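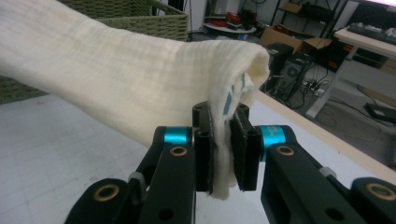

4. Doblado del paño en tira

Lea esta sección entera antes de tocar el paño. Ya sabemos que no lo hará, así que lo importante va numerado y lo demás en notas, donde nadie mira.

El método que sigue es el de la casa Prongate y sirve para cualquier paño largo de algodón o muselina que vaya a guardarse en el cajón estrecho (referencia 1659). Si su cajón es el ancho, pase a la sección 5, que es mucho más corta y no exige carácter.

4.1 Preparación

1. Despeje una superficie plana más larga que el paño. La cama no es una superficie plana, por mucho que lo parezca a las once de la noche.
2. Compruebe que el paño está seco del todo. Un paño un poco húmedo se dobla de maravilla y huele a sótano en abril.
3. Sacúdalo una vez, con ganas, lejos de las tazas.
4. Extiéndalo con el estampado hacia abajo. Si su paño no tiene estampado, elija un lado y sea fiel a él hasta el final del procedimiento.

Nota: los paños de tejido fino llegan con arrugas propias, que forman parte de la trama. Puede plancharlos si le tranquiliza. Las arrugas volverán antes que usted del cuarto de la plancha.

4.2 Doblado a lo largo

5. Tome un borde largo y llévelo hasta el centro. Alise con la palma, desde el medio hacia los extremos.
6. Haga lo mismo con el borde contrario. Los dos bordes deben encontrarse sin montarse. Si se montan, la tira saldrá gorda por un lado y el cajón se lo recordará cada mañana.
7. Doble una mitad sobre la otra, como quien cierra un libro que no piensa terminar.
8. Pase la mano por toda la tira para sacar el aire. Apriete, pero sin estirar.

Precaución: no tire de las puntas para «igualar» el largo. La muselina cede, se queda como la ha dejado y no hay lavado que la convenza de lo contrario. Itzel Camacho, que revisó este manual, arruinó así un paño de 57 centímetros y ahora tiene uno de longitud filosófica.
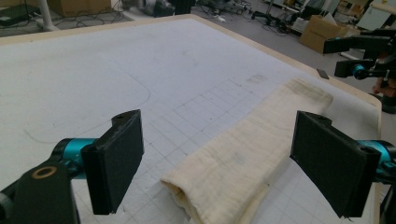

¿Importa que las capas asomen un poco por el extremo de la tira?

Para el cajón estrecho, muy poco: coloque ese extremo hacia el fondo y deje a la vista el doblez redondeado. Solo conviene rehacer el paso 7 si una capa sobresale tanto que se engancha al cerrar.

4.3 Doblado a lo ancho

9. Levante un extremo de la tira y llévelo hacia el otro. Sujételo con firmeza, cogiendo todas las capas a la vez. Si coge solo la de arriba, habrá inventado una manga.
10. Baje el extremo despacio y suéltelo cuando toque la mesa. Lanzarlo es más rápido y obliga a volver al paso 5.
11. Presione el doblez con el canto de la mano. Debe quedar redondo. Un doblez afilado queda muy elegante y marca el tejido.
12. Si el paquete resultante sigue sin caber en el cajón, repita los pasos 9 a 11 una sola vez. A la tercera ya no es un paño, es un ladrillo.
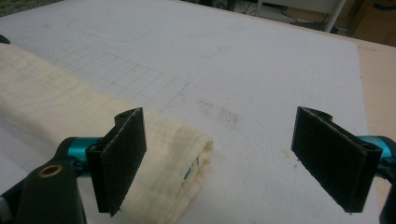

Fig. 4-3. Paño doblado, con el estampado azul asomando entre las capas interiores.

Nota: las manchas amarillentas no afectan al doblado. Si le afectan a usted, consulte el apartado de lavado de la sección 2. Doblar la mancha hacia dentro es una práctica muy extendida que este manual no recomienda y que sus redactores siguen a diario.

4.4 Traslado y guardado

13. Coja el paquete por el doblez, con el grueso de la tela apoyado sobre la otra mano.
14. Llévelo al cajón sin hacer paradas. El tramo entre la mesa y el cajón es donde se pierde la mayor parte del trabajo, casi siempre por contestar al teléfono.
15. Introdúzcalo de canto, con el doblez hacia arriba. El cajón Hubmann admite 22 paños en esta posición. El veintitrés entra, pero ya no sale.

Precaución: si el paquete se abre por el camino, no intente recomponerlo en el aire.

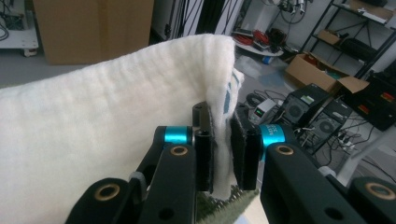 Vuelva a la mesa, extiéndalo otra vez y empiece en el paso 5 con la dignidad que le quede. Los paños gruesos son los más propensos a abrirse, y con ellos puede saltarse el paso 12 sin remordimientos.

4.5 Problemas frecuentes

La tira se tuerce en diagonal: los bordes del paso 5 no iban paralelos. Rehaga desde ahí.

El paquete se abre solo en el cajón: faltan paños. Añada alguno a los lados o acepte que el cajón es grande.

El cajón no cierra: sobran paños. Véase el paso 15, que ya lo advertía.

El estampado ha quedado por fuera: alguien se saltó el paso 4. Funciona igual.

Para pedir separadores de cajón, indique la referencia 392 al distribuidor de Dindgate. Las correcciones a esta sección se envían a Sarla Upadhyay, a la oficina de Plillcombe, preferiblemente dobladas en tres.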